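Up before the alarm again, coffee on the back step, and then straight over to the hall with my little tool roll under my arm. September light in there is lovely in the mornings, it comes in low and gets right into your eyes when you're trying to find a screw you dropped (I dropped two, found both!).

The whole day went to gripper 9. She's been a pain since last week. The fingers closed fine when I squeezed slowly, but on a quick squeeze the right one lagged and then caught up with a little jump, and you could see it in the recordings, a sort of hiccup right at the moment you want it smooth. Arvid Amundsen thought it was the software. I thought it was the linkage. We had a muffin riding on it.

So I opened her up on a towel, which is my one rule, always a towel, the springs roll off everything else. Four screws on the shell, then the slider comes out if you tilt it toward you and say something nice. Inside there was a ring of gray fluff packed around the pivot on the right side, carpet fluff I'd guess, and under that the grease had gone stiff like old candle wax. Linkage! I took a picture of the fluff and sent it to Arvid with no words at all. He sent back a muffin.

Cleaned everything with the brush and a bit of alcohol, let it dry while I ate half my sandwich, then put on a tiny smear of the Korum grease. And I do mean tiny. Last time I used too much and it crept up onto the finger pad and I had to swap the pad as well. The counter said 2475 hours of nothing going wrong before this, so I can't really complain about her. I wrote the number on the inside of the notebook cover where I keep all of them.

After lunch I did the cable. The one down from the phone mount had been pulling tight whenever the arm went all the way out, so I gave it more slack and moved the tie further back. Then there's the other kind of annoying, where too much slack swings around and knocks against the hand, and I went back and forth on that for ages. Ended up with a soft curve that hangs clear on both sides. I like it. I'll see if I still like it tomorrow.

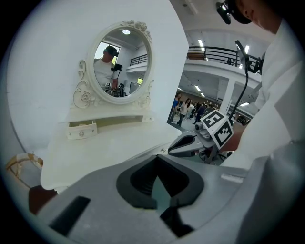

Then the marker cube, which I always leave until last and always regret leaving until last. It has to sit dead square or the calibration gets grumpy, and the mount had a wobble you could feel with a fingertip. Took it off, cleaned the old glue out with a toothpick, fresh dab, pressed it down and held it while I counted to a hundred. Lost count at seventy-something and started over. The sheet from Forsberg says to leave it 17 minutes before you touch anything, so I set the timer and walked laps and didn't touch it, very proud of myself.

Calibration passed on the second try. The first one failed and my stomach dropped, but it was only a smudge on the lens, my own thumbprint, of course. Wiped it, ran it again, all green. Quick squeeze, slow squeeze, quick quick slow, no hiccup anywhere. I must have opened and closed that thing for ten minutes just because it felt so good.

Things for tomorrow: order pads from Gullow before we run out, ask Arvid for the small hex key back (he has it, I know he has it), and open up the one that came back from Plelside, it's squeaking and I bet it's fluff too. Also buy muffins anyway, I feel a bit bad about the photo.

Feet hurt. Soup for dinner, in bed by ten.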